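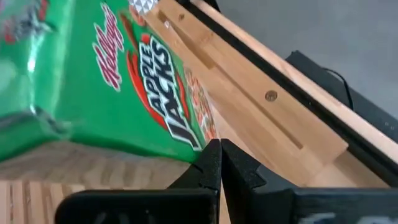
## Lista de inspección – antiguo sanatorio de Garnura, pabellón Castaño

Revisión previa a las visitas de octubre. Marcar con X lo conforme y anotar al lado lo que haga falta, ¡sin miedo a extenderse!

### Accesos y escaleras

- [X] Puerta principal: abre hacia fuera y el tope aguanta.
- [X] Escalera de honor. Los 40 peldaños están firmes y el pasamanos de hierro, recién lijado, ha quedado precioso.
- [ ] Escalera de servicio: faltan bandas antideslizantes en los dos últimos tramos. Cerrada al público hasta que se coloquen.
- [X] Rampa lateral barrida y sin hojas.

### Galería de reposo

- [X] Barandilla sur: 115 cm de altura, medida en ambos extremos.
- [ ] Cristales de la galería: 5 con fisuras. Se han cubierto con lámina y hay que encargar los nuevos. La luz que entra por la tarde es una maravilla, así que conviene no tapar más de lo necesario.
- [X] Suelo hidráulico. Una baldosa baila junto a la tercera columna, señalizada con cinta (el dibujo original se conserva casi entero, ¡qué suerte!).

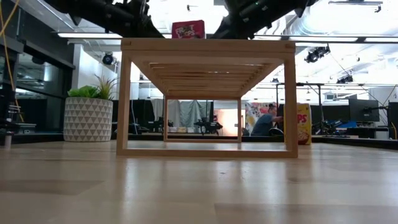

*Caja roja de Froot Loops sobre una estructura de madera clara.*

### Electricidad e incendios

- [X] Extintores: 2 por planta, con la etiqueta en vigor.
- [ ] Luz de emergencia del antiguo laboratorio: parpadea. Avisado Gurkero, vienen el viernes.
- [X] Cuadro general cerrado con llave. Copia en recepción.
- [X] Plano de evacuación visible en cada rellano – por fin con letra que se lee desde lejos.

### Sala de rayos y archivo

- [X] Aparato antiguo desconectado y acordonado.
- [ ] Deshumidificador Etham: el depósito se llena demasiado pronto. Vaciar mañana y noche y apuntar la lectura.
- [X] Estanterías de historias clínicas ancladas a la pared. Se ha aprovechado para revisar las cajas de la parte baja y los registros de ingreso siguen en un estado estupendo.

### Pendiente antes de abrir

Bandas antideslizantes, cristales y luz del laboratorio. La baldosa suelta puede esperar si la cinta sigue en su sitio.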